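# The Raise That Keeps Arriving

Every few years the city of Quezada announces that its employees are getting more money, and every few years the employees ask when. The answer tends to be shorter than the announcement.

This spring's version came with a podium. The mayor's office said 189 clerks, road crew members and library staff would get a pay adjustment under a new scale, with back pay to follow "in an orderly manner." I have covered city pay for 11 years and I wrote that phrase down the last time too. 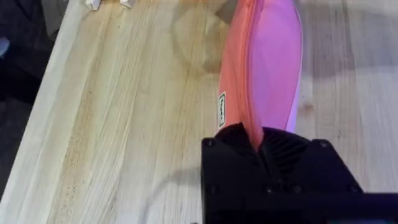
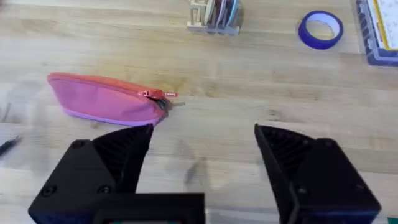
The new scale was drawn up by Javex, a consulting firm the city hired to compare its wages with those of nearby towns. Its report is long and mostly sensible. It says the lowest grades are underpaid, which anyone who has tried to rent in the Isach neighborhood on a records clerk's wage could have said for free. What the report doesn't do is say where the money comes from. That part was left to the city council, and the council left it to the next budget.

Ottmar Baumgart, who runs the finance office, told me the funds were "identified." I asked if that meant set aside. He said identified was the word he was comfortable with. To be fair to Baumgart, he didn't write the speech. He also didn't correct it.

Consider the dates. The raise was first supposed to count from January. In the version the council passed, it counts from July, and the back pay covers only the months after that. For a clerk in grade 2, half a year of the promised difference has simply gone away. The press release still calls it full back pay. Full from when, it doesn't say until the second page.

Kaja Vanags has worked the permit counter long enough to remember the previous scale coming in. "They gave us a letter, then a correction to the letter," she said. "I've still got both." Her back pay from that round came in three parts, and she believes the last part was short. She filed a form. She is still waiting for someone to tell her whether the form was the right one.

The union has been oddly quiet. Its newsletter ran the mayor's figures without comment and gave more room to the summer picnic. A steward I spoke to at the bus depot said the leadership didn't want to spoil a deal before the checks were cut. Maybe so. It would be easier to believe if the leadership had asked for a payment date in writing, and as far as I can find, it hasn't.

Then there's the software. Back pay will be worked out in Clororura, the payroll system the city switched to last year. More than 8 departments have moved over, according to the finance office, and the rest will follow before payments begin. Staff in two of them told me their overtime is still being fixed by hand each month. I asked whether the system had been tested on back pay. Baumgart's office said testing was "part of the rollout."

None of this means the money won't come. Some of it probably will, and for people in the bottom grades even a late check matters. But the council has yet to vote on a single line that pays for it, and the budget hearing where that might happen has already been moved once. The clerk's office says the new time is 6 p.m. and the room hasn't been decided.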